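18th July, workshop, ball machine (Remville court feed)

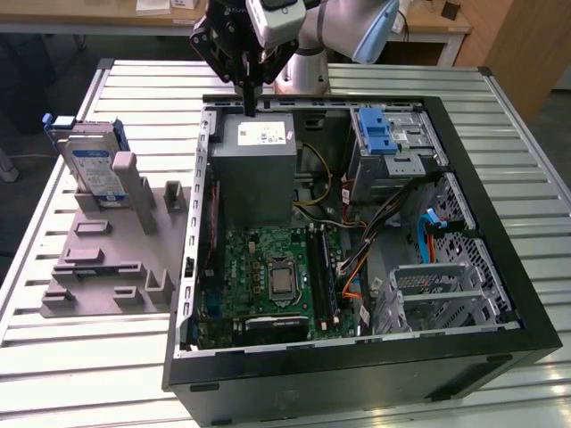
PC tower on its side, side panel off.

Main job today: serve feeder for the Remville volleyball lot, before pre-season. Swapped the old wheels for the Darkora ones, both sides. Top wheel at 2000 rpm, bottom at 900, gives a decent topspin serve, drops inside the back line most of the time. Flat float serve still rubbish. Ball comes out wobbling, then sails long.

Think it's seam position going in. Tried loading by hand with the valve facing back, much better. Tried with valve to the side, all over the place. Needs a proper chute, not me with cold hands.

Old Irnen balls behave differently to the new ones, softer, they grip late. Don't mix them in the hopper again!! Wasted the whole morning on that in May and nearly did the same today.

Guard rattles above half speed. Packed it with foam for now, wants 2 new bolts, the long ones. Check teh thread before ordering.

Eshun want theirs back with the lower stand, for passing drills mostly. Told them next week. Height pin is bent so it sits a notch low on the left, straighten or replace?

To do
- chute, try plastic pipe first
- bolts
- re-run float serve, same wheel speed top and bottom, new balls only
- pump up everything to the same presure before testing
- ask Remville if net height is set for the womens side or the juniors

Left the feeder unplugged by the back door, wheels still on.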